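Recording in bathrooms: working rules for hand-held grippers

These rules apply to anyone recording cleaning tasks with the two-handed grippers at the Flanelville and Clalia sites. They were last revised in May. Questions go to Denise Dawber.

Before you start

1. Check that both marker cubes are firmly fixed. A cube that turns under your thumb must be refitted before any recording.
2. Wipe the cube faces with a dry cloth. Do not use spray on them.
3. Run cables away from where you will stand.
4. Move anything you do not want recorded, such as post, medicine or family photographs, out of the room.

During the task

5. Keep your hands on the handles and do the work with the jaws. If you need your bare hand, stop the recording first.
6. Take long tools, such as a squeegee, at the bracket where the blade meets the handle. Let the blade lie across the basin before you close the jaws.
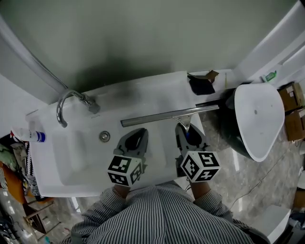
7. Do not knock the jaws against taps or ceramic. If you do, note the time and check the pads.
8. Stop after 21 minutes and rest your wrists. The limit is the same for experienced operators.

After the task

9. Copy the recording to the Khan drive and check that the file opens. A session folder holds up to 700 clips; start a new one when it is full.
10. Write the gripper number and the room on the log sheet. Valentin Aubert collects the sheets at Goltine.
11. Report damaged pads the same day. Pads are replaced after 2000 closures even if they look sound.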